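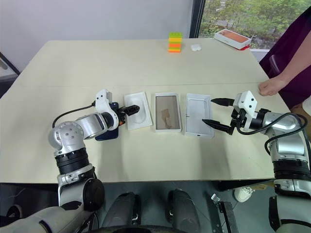 *Station 2, both arms live, box pieces laid out for the sorting task. Attached by R. Kaimal.*

**Ticket:** Hand inside the reach envelope during live operation
**Site:** Mukberg, upstairs bench room
**Equipment:** two-arm table station, Vondus arm controller, Jistent session software
**Opened by:** Revathi Kaimal
**Assigned to:** Anselmo Quintana
**Priority:** High
**Status:** Closed, one follow-up open

---

## What was reported

Station 2 is stopping part-way through the packaging task. The arms halt, the controller shows "external contact, right arm", and the session has to be restarted from the home position. It happened 7 times on Tuesday. Nothing was hitting the arm as far as the operator could tell.

I attached the picture mainly to show the layout, but please look at the right-hand side as well. Someone in a maroon top is standing at the table with a hand resting on it, just above the right gripper, and the gripper is open. I think that is a separate problem from the stops, or it might be the same one. Either way our own rules say it shouldn't happen while the arms are live.

Revathi

## Log

**09:40 - Anselmo Quintana**

Picked up. Station 2 is out of use until I say otherwise. Please don't clear the fault and carry on, even if it clears first time.

Can somebody send me the session log and tell me which version of the bench rules is pinned up in that room? I have two on the shared drive and they don't agree.

**10:05 - Marcelino Bittencourt**

Session log is in the ticket folder. The sheet on the wall is the old one. It says "keep hands clear of the grippers while moving". The newer one says hands off the table altogether unless the station is in hold.

I was the second person for most of Tuesday. We have been stepping in to straighten the white trays between attempts without pressing hold, as the arms are usually still at that point. That is how I was shown to do it.

**10:20 - Anselmo Quintana**

Thanks for being straight about it. "Usually still" is the trouble. Between attempts the arms are waiting for a command, they are not held. If the operator touches the controls, or the software starts the next attempt by itself, they move from wherever they are. From the outside you can't tell a waiting arm from a held one. The only thing that tells you is the lamp on the hold button.

**11:15 - Anselmo Quintana**

Went through the log. Each stop is a real contact reading on the right arm and not a communications fault. The force limit is exceeded at the elbow and the wrist stays quiet, so I don't think the gripper is hitting the trays or the table.

Checks so far, power off:

- Right arm moved by hand through its full range. Free, no grinding.
- Gripper fingers undamaged, screws tight on the housing.
- Table seam felt along its length. It is flush, nothing for a finger to catch on.
- Black cable over the upper joint of the right arm - there is too much slack in it. At full stretch the loop lifts and then pulls tight against the joint.

The last one is the likely cause. The left arm's cable also loops from the joint up to the wrist housing, but it doesn't pull in the same way when I move that arm.

**11:30 - Revathi Kaimal**

Would that explain why it only stops when the arm goes for things towards the back? The near trays seem fine. Most of the stops were when the operator was reaching for the phone box or the earbud case.

**11:40 - Anselmo Quintana**

Yes, it would. The phone box is over in the far right corner, so the arm is nearly straight by the time it gets there.

**13:10 - Jucélia Prado**

I look after the rules sheet, so the two versions are down to me. The newer one was agreed in April and sent round by email, but I never went upstairs and swapped the paper copy. I have taken down the old one and deleted it from the drive.

Two questions before you reopen the station. What force limit is it running at? And do the toy bricks and the other bits at the back need to be there for this task?

**13:25 - Anselmo Quintana**

The limit is at the normal shared-bench setting. Somebody suggested raising it to get rid of the stops and I have said no. The stop did what it is there for. If the limit goes up, the cable takes the strain until it fails, and anyone with a hand on the table gets pushed harder before the arm gives up.

The bricks belong to a different task. They should go back on the shelf.

**13:50 - Ginette Royer**

The phone box and the earbud case are in our task list, so those stay. Bricks can go. I'd like to keep the three white pieces in a row in the middle as they are now, please, or the new sessions won't match the ones we have already.

**14:35 - Anselmo Quintana**

Cable re-routed on the right arm. Took up the slack, refitted the clip below the upper joint and left enough for full stretch without a pull. Checked by hand first, then under power at slow speed with nobody within reach.

Ran 200 unloaded reaches to the far right corner. No stops. Highest elbow reading was well under the limit.

**15:20 - Anselmo Quintana**

Second run at working speed with Marcelino operating, picking up and putting down the trays and the phone box. No stops. He used hold each time he went to the table.

One thing came out of it. The hold button is on the operator's side, so the second person has to ask for it and wait. With two people busy that gets skipped. I have asked Bech for a second hold button that can be mounted on the window side.

**15:45 - Jucélia Prado**

New sheet is up in the room, and a copy is taped to the operator's desk. I've added two lines after reading this ticket. Full text as it stands:

### Bench rules, two-arm stations

1. One person operates, one person resets. Agree who is who before the arms are powered.
2. If any part of you is over or on the table, the station is in hold. This includes resting a hand on the edge.
3. The resetter says "hold", the operator presses it and says "held". Look at the lamp before you reach in.
4. The operator's hands stay off the controls until the resetter says "clear" and has stepped back.
5. Keep feet and bags away from the robot's base.
6. Only the items for the current task go on the table.
7. *(new)* Look at the cables on both arms at the start of each session. If a loop is tight at full stretch, don't start.
8. *(new)* An unexplained contact stop is reported the first time. After a second one, the station is out of use until it has been checked.
9. Force limits are changed by Anselmo only.

Sleeves and lanyards: tuck them in or take them off. That was in the old version and I've kept it at the bottom of the page.

**16:00 - Marcelino Bittencourt**

Read and understood. Could rule 3 say what to do when the operator has headphones on? Two of us use them.

**16:10 - Jucélia Prado**

No headphones while someone is resetting. I'll put it in.

**16:30 - Anselmo Quintana**

Station 2 back in use. The arms are due their regular service at 4,000 hours and this doesn't bring it forward, but I've asked for the right elbow to be looked at then in case the pulling has worn anything.

## Resolution

- **Cause of stops:** slack cable on right arm pulling tight against the upper joint at full stretch.
- **Fix:** cable re-routed and clip refitted. Force limit left as it was.
- **Second finding:** table being reset without hold, out-of-date rules sheet on the wall. Sheet replaced, everyone who uses the room to sign the new one before their next session.
- **Still open:** second hold button from Bech. Until it is fitted, the resetter stands where the operator can see them.

Follow-up owner: Revathi Kaimal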